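Workspaces > Small Desks > Gallery

Frøydis's desk in March

By Frøydis Berge
March
2 comments | 300 shares

I rearranged my work corner over one long Friday and said I would put up a page about it. The room is small and doubles as the guest room, so the desk has to be cleared in a few minutes when my sister comes to stay. I do bookkeeping for two shops, Hudadora and Nugroho, and most of my day is typing, clicking and moving paper from one side to the other. These are my notes on what stayed, what moved and what went to the thrift store.

The desk. Wood, with a warm orange-brown color and a grain you can see from across the room. I bought it used from the office of a company called Reltel when they moved out of our building. It had a ring from a coffee pot on it when I got it. I sanded the top by hand and oiled it twice. The second coat took longer to dry than the first, and I had to work at the kitchen table until Monday.

The mouse. Pale pink, with a round grey logo on the back of the palm rest and a whitish strip down the middle where the wheel is. I used to have a large black one that made my wrist ache by lunch. I wipe this one with a damp cloth at the end of the week, and I go down the seams on the sides with a dry toothbrush.
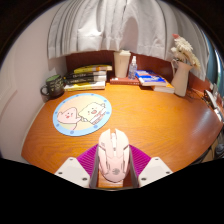 The round mat. It has a light blue border with darker blue dots and two cartoon characters in the middle. I have been told more than once that it is meant for a child. I keep it toward the back, where I can reach it without leaning. My cup goes on it in the morning, and if I have a cookie, that goes on it too. It gets rinsed in the sink and dried flat.

The paper. Hudadora sends everything by email now. Nugroho still sends paper. Last year I had 3,402 receipts from them, and every one of them crossed this desk. They used to sit in piles by the window until I got to them. Now they go into a folder when they arrive, and the folder goes in the closet at five.

The lamp. I tried a clamp lamp from Wurkovix and took it back. The clamp was too shallow for the desk top and left a mark on the underside. I'm using the floor lamp from the living room for the time being. It stands behind my left shoulder.

Still to do: a better chair, and something to stop the desk from sliding on the floor when I lean on it. Felt pads made it worse. I have a pair of rubber cups on order and will add a line to this page when they come.

2 comments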